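Ticket 254 -- Label printer at Indley packing bench skips every second label
Status: Closed
Site: Balness
Opened by: Triin Priedītis

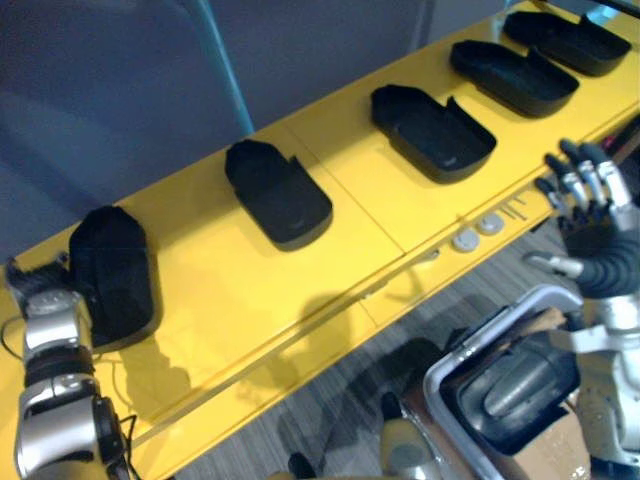 Begović: Is the skip the same on both label stocks, or only on the new rolls? Please print the configuration page before changing any settings.

Triin Priedītis
New rolls only. The old stock feeds correctly. On the new rolls the printer puts out one good label, then one blank, then one good. Black trays take the short label, so that is the size I have been testing with. Configuration page shows media type "continuous". It should be "gap".

Begović: Set media type to gap, power off, wait 5 seconds, power on, then run the sensor calibration with the new roll loaded. Do not calibrate on the old stock.

Triin Priedītis
Done at 10:40. Calibration finished without an error. Test batch of 4 labels: first two fine, third blank, fourth printed across the gap. Media type now reads "gap" after restart, so the setting is being kept.

Begović: Then the sensor is probably reading the gap too weakly. The liner on the new rolls is darker. Check the position of the movable sensor under the print head. It has to sit inside the label width, away from the perforation.

Triin Priedītis
Sensor was at the far left, right over the perforation. Moved it inward around 2 cm and cleaned it with a dry swab. Recalibrated. Ran a full sheet of orders from Funindale, no blanks.

Print is slightly low on the label now -- the last line of the address touches the bottom edge.

Begović: That is the label top offset. Someone raised it earlier to make up for the drift. Set it back to 0 in the driver and also on the printer menu, as the two values add up.

Triin Priedītis
It was 5 in the driver and 0 on the printer. Both at 0 now. Position is correct on old and new stock. You can close this.

Resolution: media type corrected, gap sensor moved off the perforation, top offset reset. No parts replaced.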